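Two hands, one arm, and a lot of dishes

November 29, 2022

Since June I have had the Flotness hand on my desk, and last month Tyra Sjöberg lent me the Cimlow so I could compare them on the same arm. Many people have asked me which one I would buy, so I try to answer in an orderly way.

The Flotness is a two-jaw gripper. It is simple, it is strong, and I was able to control it after one evening of reading. The Cimlow is a hand with short fingers in a row and a big thumb that closes against them. I needed 4 evenings before I trusted it, mostly because the driver from Vovora did not like my old controller.

For the comparison I chose household objects, with the wrist camera on all the time. I am mostly interested in what the camera still sees when the thumb is closing.

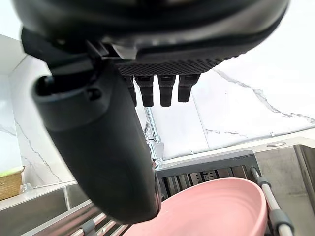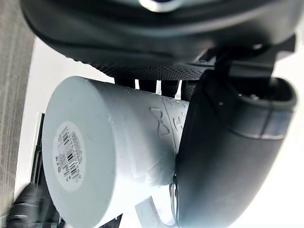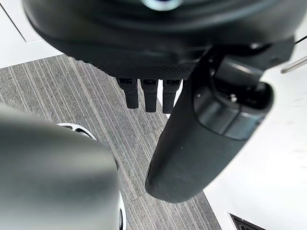

The wrist view is my biggest complaint about the Cimlow. The thumb is thick, and in many poses it covers exactly the point I want to look at. Tormod Strand suggested moving the camera 28 mm to the side with a printed bracket. I tried it, and the view became better for bowls and worse for mugs. I have put it back for now.

What I like very much is the thumb itself. With the jaws I must plan the approach carefully, or the object turns. With the thumb I can come in a little wrong and the hand is more forgiving – I wrote much less code for the approach than I expected.

The price is a different matter. The Flotness cost me 600 euros used, and for the Cimlow I would pay about five times more. If you only pick boxes, take the jaws and be happy with them.

Next I want to repeat everything with the Björklund controller, which should close the thumb more slowly near contact. My settings for both hands are still a mess, but I can send them by e-mail if somebody wants them before I have cleaned them up.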